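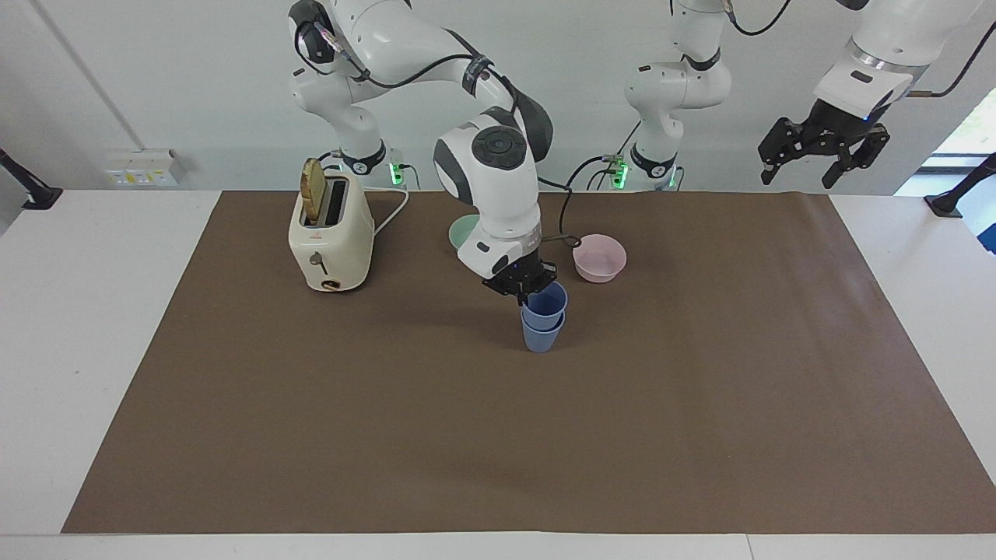 *2 min read*

Melur Gunawan buys the tableware for Mistham, a small kitchen shop in Eltamdale that sells mostly to people setting up a first apartment. She has done the job since the shop opened and still takes every new piece home before she orders it.

"I eat breakfast out of it," she said. "If I don't like it by Friday, I don't buy it."

The spring table is set on brown paper, with light blue cups, one pink bowl and one mint green, and a cream two-slot toaster. The pale colors were her decision. Last year's range was dark gray and sold slowly.

"People came in and asked if we had anything cheerful. I heard that for months."

She likes cups that nest. Most of her customers have one cabinet, she said, and a stack of two takes up the same shelf space as one. Bowls she wants deep. "Shallow ones look nice and then the soup goes on the floor."

The first order was 268 cups and 165 bowls. The cups went faster in pink at the Jamow branch and faster in blue at Eltamdale, and she has no explanation for it.

On toasters she is brief. She wants a lever and one dial. "My mother's had a lever and a dial. It made toast."

The next order goes in at the end of November. She is still deciding on a yellow plate, which is in her sink at the moment.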